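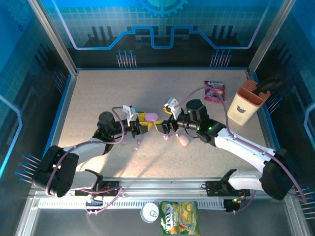

Kapitel 2
Kleinstückige Ware auf ebenen Arbeitsflächen

Lernziele

Nach Bearbeitung dieses Kapitels können Sie
– die Begriffe Stück, Lage, Streulage und Restmenge gegeneinander abgrenzen,
– eine Arbeitsfläche nach Körnung, Helligkeit und Reinigbarkeit beurteilen,
– ein Auslegeprotokoll für eine Probe kleinstückiger Ware anlegen,
– typische Erfassungsfehler bei mehrfarbigen Stücken benennen.

Vorausgesetzt werden die Grundbegriffe der Probenahme aus Kapitel 1, insbesondere die Unterscheidung von Einzelprobe und Sammelprobe.

2.1 Gegenstand und Abgrenzung

Als kleinstückig gilt in diesem Buch Ware, deren größte Abmessung 40 mm nicht überschreitet und deren Stücke einzeln gehandhabt werden können. Hierzu zählen Bonbons, Dragees, gegossene Zuckerwaren, Knöpfe, Perlen und kleine Formteile. Pulver und Granulate gehören nicht dazu; sie werden als Kontinuum behandelt (Kapitel 5).

Wird kleinstückige Ware auf eine ebene Fläche gegeben, entsteht eine Streulage. Sie ist durch drei Angaben bestimmt: die Zahl der Stücke, ihre Verteilung auf der Fläche und die Lage jedes einzelnen Stücks. Unter Lage wird hier die Orientierung verstanden, also welche Seite nach oben weist und in welche Richtung die Längsachse zeigt. Bei kugeligen, einfarbigen Stücken entfällt die letzte Angabe. Bei Stücken mit verschiedenfarbiger Ober- und Unterseite bestimmt sie wesentlich, was der Betrachter von oben erkennt.

Als Restmenge bezeichnet man Stücke, die nach dem Abräumen auf der Fläche verbleiben. Sie ist im Protokoll gesondert auszuweisen und darf der nächsten Probe nicht zugeschlagen werden.

2.2 Die Arbeitsfläche

Arbeitsflächen für das Auslegen sollen eben, fugenfrei und matt sein. Glänzende Flächen spiegeln die Deckenbeleuchtung und verdecken flache, helle Stücke. Einfarbig weiße Flächen sind für helle Ware ungeeignet, einfarbig dunkle zeigen Abrieb und Staub stärker, als es für die Beurteilung der Ware erforderlich ist.

In vielen Betrieben und Lehrwerkstätten sind gesprenkelte Flächen vorhanden. Sie sind unempfindlich gegen sichtbare Gebrauchsspuren, haben aber einen Nachteil: Die Sprenkel bilden einen unruhigen Hintergrund, vor dem Bruchstücke und kleine weiße Teile leicht übersehen werden. Für Restmengen unter 2 mm ist die visuelle Kontrolle auf solchen Flächen nicht ausreichend; hier wird die Fläche mit einem Gummischieber in eine Auffangschale abgezogen. 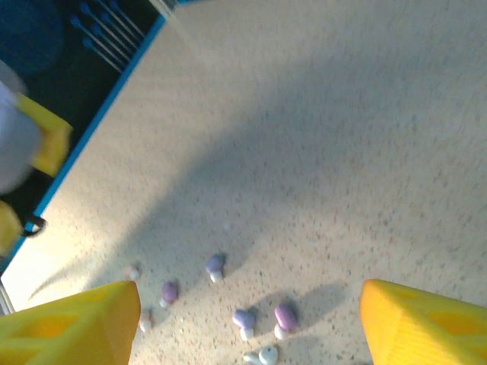
Abb. 2.1 Streulage zweifarbiger Stücke (violett und weiß) mit kleinen hellen Stücken auf beige gesprenkelter Fläche

Die violetten Oberseiten in Abb. 2.1 heben sich vom Untergrund deutlich ab. Die kleinen weißen bis gebrochen weißen Stücke liegen in der Helligkeit näher an der Fläche. Zu beachten ist ferner der Schattenwurf: Ein Schatten neben dem Stück erleichtert das Auffinden, vergrößert aber scheinbar den Umriss. Längenmaße werden deshalb stets am Stück selbst genommen und nicht an der Grenze zwischen Schatten und Fläche.

2.3 Mehrfarbige Stücke

Zweifarbige Stücke mit gewölbter Kappe und hellem Fuß kommen auf ebener Fläche selten aufrecht zur Ruhe. Liegt der Schwerpunkt hoch und ist der Fuß schmal, kippt das Stück zur Seite, bis Kappe und Fuß gemeinsam aufliegen. Von oben sind dann beide Farben zu sehen, jedoch in wechselnden Anteilen. Daraus ergeben sich zwei häufige Erfassungsfehler.

Doppelerfassung: Kappe und Fuß werden als zwei getrennte Stücke gezählt. Der Fehler tritt vor allem auf, wenn der Fuß nur als schmaler heller Rand unter der Kappe hervortritt.

Fehlzuordnung: Ein weißes Einzelstück liegt nahe an einem zweifarbigen und wird diesem als Fuß zugerechnet. Die Stückzahl fällt zu niedrig aus.

Beide Fehler lassen sich durch Vereinzeln vermeiden. Die Stücke werden so weit auseinandergezogen, dass zwischen benachbarten Umrissen mindestens eine Stückbreite frei bleibt. Roman (Auslegeversuche an Zuckerwaren, Werkstattbericht Reltby) gibt für ungeübte Prüfer bei Proben von 200 Stück im Mittel 27 Fehlerfassungen ohne vorheriges Vereinzeln an. Der überwiegende Teil entfiel auf die Doppelerfassung.

2.4 Auslegeprotokoll

Das Protokoll wird vor dem Abräumen ausgefüllt. Es enthält:

Bezeichnung der Probe und Entnahmestelle
Art und Farbe der Arbeitsfläche
Beleuchtung (Richtung, diffus oder gerichtet)
Stückzahl je Farbgruppe
Zahl der Bruchstücke
Restmenge nach dem Abräumen
Name des Prüfers

Farbgruppen werden vor dem Zählen festgelegt. Zweifarbige Stücke bilden eine eigene Gruppe und werden nicht anteilig auf die einfarbigen Gruppen verteilt. Bruchstücke, deren Zugehörigkeit nicht sicher bestimmt werden kann, sind als „nicht zugeordnet“ zu führen.

Übungsaufgaben zu diesem Abschnitt befinden sich am Ende des Kapitels. Der folgende Abschnitt 2.5 behandelt das Abräumen von Hand, mit der Pinzette und mit dem Schieber sowie die Wahl der Auffangbehälter.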